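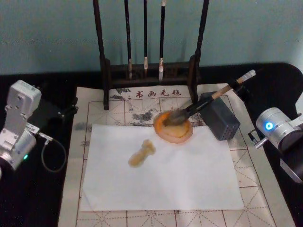

We're looking for people to help us sew a tablecloth – a very, very long one – and you don't need to be good at sewing to be part of it.

Every spring the long room at Tresero is laid for one big supper, with all the tables pushed end to end, and every spring I look at the white paper on top of them and think we could do so much better. So this time we're going to. Between February and the supper I'd like a group of us to make a patchwork cloth for the whole run of tables, stitched from fabric that has had a life already: shirts, curtains, pillowcases, the good half of a dress that went at the elbows. It will come out again for the harvest lunch and for Christmas, so the colours need to get along with daffodils as well as with holly, which is quite a lot to ask of a tablecloth, I know.

## Who we're looking for

There are 22 places in the making group. I would love at least half of those to go to people who haven't done any patchwork before, and I really do mean that. If you can thread a needle (or you're willing to borrow my threader, which lives on a ribbon round my neck) you'll be fine. If you've been quilting since you were small, please come too, because we'll need somebody calm when the long seams start to wander.

You should be 16 or over to join the group by yourself. Younger ones are very welcome with a grown-up beside them, and the pair of you will count as one place and share a bundle of fabric.

We'd also like to hear from:

- anyone with a sewing machine they can carry in and don't mind other people using
- one or two confident ironers – there's a huge amount of pressing in patchwork and I'm afraid I get bored and scorch things
- somebody who enjoys embroidery and would like to look after the border, where we're hoping to have small sprigs and leaves all the way along

## What you'd be doing

Each person will be given a bundle of cut squares and a simple pattern sheet, and you'll make them up into blocks at your own pace. Some of that happens together and some of it at home in front of the telly. The finished blocks are nine inches across and we need 127 of them, so nobody is going to be asked for an enormous number, and if life gets in the way you can hand a bundle back half done with no hard feelings at all.

We meet in the back room at Barbieri on Hinine Street, from half past six in the evening until 9. The kettle goes on first. I usually spend a little while at the start showing a technique for anyone who wants it (matching corners, a neat slip stitch, how to rescue a block that has gone diamond-shaped) and after that it's sewing and chatting until the mugs are washed. Come to as many evenings as you can. If you can only manage the first one and the last one we'll still be pleased to have you, though I'd ask you to be there for the first if you possibly can, as that's when the fabric gets shared out and there is always a bit of friendly bargaining over the blues.

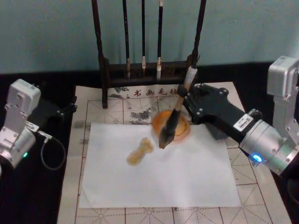
*Brushes hanging on the rack.*

## Fabric we'd like

Bring washed cotton or linen if you have any going spare. Plain, striped, checked and small flowery prints are all lovely. Please leave out anything stretchy, anything with glitter on it and anything too precious to have gravy spilled down it, because gravy will be spilled down it. Reds and greens are fine in moderation. What I'm shortest of at the moment is soft yellow and a good warm brown, so if you've a pair of old mustard curtains in the loft, think of me.

If you have a piece with a story, pin a note to it. I'm keeping a scrapbook of where everything came from, with a little snip of each fabric stuck in next to the note, and it will sit on the side table at the supper for people to look through.

## What it costs and what you get

There's no charge for taking part. Thread, needles, wadding for the table mats and all the tea you can drink are provided. Scissors are better brought from home, with your name on them, as ours are much loved and rather blunt.

Everyone who makes a block gets a seat at the supper and can stitch their initials on the back of the cloth. You'll also take home the pattern sheets and whatever is left in your bundle, which is plenty for a couple of napkins or a row of bunting for the kitchen window.

## Getting in and getting home

The back room is on the ground floor and the side door has no step. The lights are bright, but eyes get tired in the evening, so bring a clip-on lamp if you like one. The bus stops at the top of Hinine Street, and the 511 back through Hevwood runs late enough to get you home after we've packed up.

## How to put your name down

Drop a note in at the counter at Barbieri, marked for Assunta Fontana, and tell me:

- your name and the best way to reach you
- whether you've sewn before (a bit, a lot or never)
- whether you could bring a machine or an iron
- anything that would make the evenings easier for you

Names in by the end of February, please. If more people ask than we have room for, I'll keep a list and get in touch as bundles come free. You can also make a block or two at home without joining the group – just ask at the counter for a pattern sheet and hand your blocks in there once they're pressed.

Do come. I've got a whole wardrobe of shirts waiting to be cut up and my husband would like his side of it back.

Assunta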